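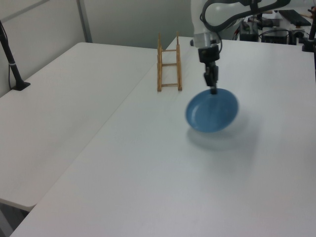 *Blue plate, wooden rack, white table.*

## The Case for the Rack

Ineke Hoekstra owns four plates. Four. She used to own a dishwasher too, and when it died last September she didn't replace it, just bought a wooden rack and put it next to the sink.

"I thought I'd hate it," she says. "I hated it for a week."

Her kitchen is the size of a closet — third floor, one window, a counter you could cover with a newspaper. Everything in it gets washed by hand right after dinner. Plates go up on edge, glasses upside down on a towel, pan stays on the stove. Done before the coffee's ready.

She's not the only one. At Cele, the little housewares shop on the corner below her, Araceli Soler sold 50 racks over the summer. Wire ones, bamboo ones, a folding thing that nobody could fold back. The wooden kind with pegs goes first. People like the look of it, she says, a small ladder sitting out on the counter. You don't have to hide it in a cupboard when company comes.

What to look for? Soler again, talking fast, two customers waiting:

- Room between the pegs. Dinner plates are thin but bowls and deep plates aren't, and a shallow dish with a raised rim wants more space than you'd think. Take one of your own to the store and try it.
- Weight at the bottom. Tall racks tip when you load one end.
- No paint. It flakes.

Wood does need some care. Wipe it down, stand it somewhere with air, rub in a little mineral oil now and then. Leave it sitting in a puddle and the feet go black. Hoekstra's first one lasted 16 months and she admits thats her own fault.

Then there's the plates themselves. Leandro Arroyo runs the supper club Bistska out of a former print shop and washes 100 plates on a busy night, all by hand, most of them blue. Why blue? "Everything looks good on it. Eggs. Rice. Beets, even." He stacks while he washes and racks in batches, biggest at the back, and he's got one firm rule: hold it by the rim. A soapy plate held flat underneath is a plate on the floor.

He breaks a few anyway. Keeps the peices in a bucket by the back door, for a mosaic he's been meaning to start for years.

Hoekstra is thinking of a fifth plate. There's a slot free for it.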